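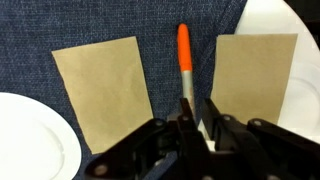
Brown paper, an orange-capped marker and a couple of plates.

So I finally sat down last night to sort out the paperwork for our August trip, and wow, the entry rules have changed a lot since the last time we flew anywhere!

The plan is to fly into Gallano, stay there 2 nights, then take the slow train down the coast to Dralilmont. Last time all I needed was a passport and a vague idea of where I was sleeping. Now there's an online travel form that has to go in before you board, and it wants everything (passport number, first hotel, flight number, even your seat, which the airline hasn't given me yet). The page logs you out after 60 minutes, too. I made a pot of tea, got chatting on the phone, and lost the whole thing on the second to last screen. Grr.

My passport is fine, thank goodness, but do check yours. The airline wants it valid for months after you come home, and I know people who have been caught out at the desk.

Then there's the money. I'd put aside $900 for my flight and was feeling pretty smug until bags and a seat on the daytime leg went on top. The grand total, with trains and the first hotel, came to $2,075. Ouch! I went through it all twice looking for something to cut and the only thing left was the boat trip, and I'm not giving up the boat trip.

I did think about going through Tornik instead, as the fare is lower, but you land after midnight and the first bus isn't until morning. I'm too old to sleep on an airport bench.

Next job is finding a room in Dralilmont with a kitchen, close to the station but not right on top of it. If you've stayed there lately, leave me a comment, and tell me if the Sunday-style long lunches are still a thing!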